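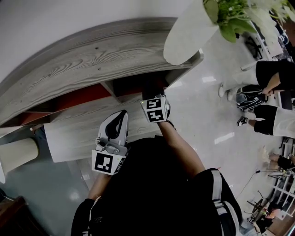

What should go in a low shelf unit, and what should go on top of it?

Heavy and often used things go inside, near the front, where you can get them with one hand. The top is for very little: a plant, a lamp, maybe a tray for keys.

Pritton Evening School – Home Furnishing and Order
Session five: low open shelving
Notes by Albane Bouvier
Last updated: 5/11/26

Bring these with you, we won't read them aloud. Anything in brackets is for people doing the written project.

What we mean by low

For this course low = 760 mm to the top board or under. Yes, in millimeters, the Nuten parts sheet only gives millimeters and I'm not converting it again. At that height most adults look down at the top board and can't see much of the inside unless they step back or bend. Two results. The top gets looked at a lot, so marks and clutter show. The inside gets forgotten, esp. the back of the lowest cubby.

Parts – use these words in your project

Top board. The one people see first.
Cubby. Any open box inside the unit.
Divider. The upright between cubbies. Holds the top up in the middle and is also what stops you from sliding a wide box in.
Shelf panel. The flat piece things stand on.
Back panel. Thin on most cheap units. Don't lean on it, don't push boxes against it hard.

(Several of you wrote "wall" for divider last time. Please don't, we need wall for the wall.)

Color

The unit at the top of the sheet has a gray wood grain on the boards and a rust to orange back panel inside the cubbies. Useful pairing to study. Gray outside stays calm next to a white wall. The warm back only shows where a cubby is open and partly empty, so the fuller you pack it the less color you get. If you paid for a colored back, leave gaps.

Strong grain is kind to dust and small scratches. Plain white boards aren't. But strong grain fights with patterned boxes and baskets, so go for plain ones. One color, or two that are close.

Try at home: take everything out of one cubby, look at it empty, then put back only half. Leave it a week before deciding where the rest goes.

The plant on the end

Same unit: tall white planter at one end of the top, broad green leaves. Putting the tall thing at the end leaves the rest of the top as one long clear strip. In the middle it cuts the strip in two and both halves fill up with mail.

Points to check before you put a planter on any shelf:
Is it over a divider or an end panel? Weight wants to go straight down into an upright.
Is there a hole in the bottom? Then you need a saucer or an inner pot. Water under a planter will lift the finish on most boards.
Do the leaves hang over the cubby you use most? Turn it or move it.
Can you lift it alone when it's just been watered? If not, water less at a time, or put it on the floor next to the unit.

Turn the plant every 14 days. Wipe the leaves when you wipe the board – same cloth is fine, leaves first.

Filling the cubbies

Measure the opening, not the outside of the unit. Measure in two places as older units lean. Take a little off for your fingers, you need room at the top to get hold of a box without scraping your knuckles.

Dark cubbies at the far end: light colored boxes, or nothing small. Small dark things in a dark cubby are lost things. A reach-in test helps. Stand in front of the unit, look straight ahead, put a hand in. If you can't find the item by touch it's in the wrong place or it has too much company.

Books: spines out, big ones low. Shoes: only if the shelf panel wipes clean. Toys: open bins, no lids, children don't put lids back. Papers don't belong in open shelving at all, see session three.

Cleaning

Top to bottom, always. Dry cloth on the top board, then damp, then dry agian. Go with the grain. Inside, pull everything from one cubby, wipe, put back, move on to the next. Don't empty the whole unit onto the floor, you'll be there until dinner.

Trinotau paste is what we have in the supply closet. Tiny amount, and test it inside a cubby first. It's not for unsealed wood.

Against the wall

Low units tip less than tall ones but they do tip, more so on smooth floors and with a climbing child. Fix to the wall. Use the bracket that came with it, and the right screw for your type of wall (chart in the March handout).

Project

Plan one room around one low unit. Budget for the whole room is $3,000, shelving included, and the plant too. Hand in a floor plan, a front view of the unit with each cubby labeled, and a page on why things went where they did. Read Radulović, the chapter on storage below the waist, before you start. It's long, skip the part on kitchens.

Drawings can be rough but mesurements can't.

Next session: baskets and bins. Bring one that doesn't work for you.

Contact: Home Furnishing office, Pritton Evening School
© Pritton Evening School. Back to top

We use cookies to remember your course page settings. Accept | Manage choices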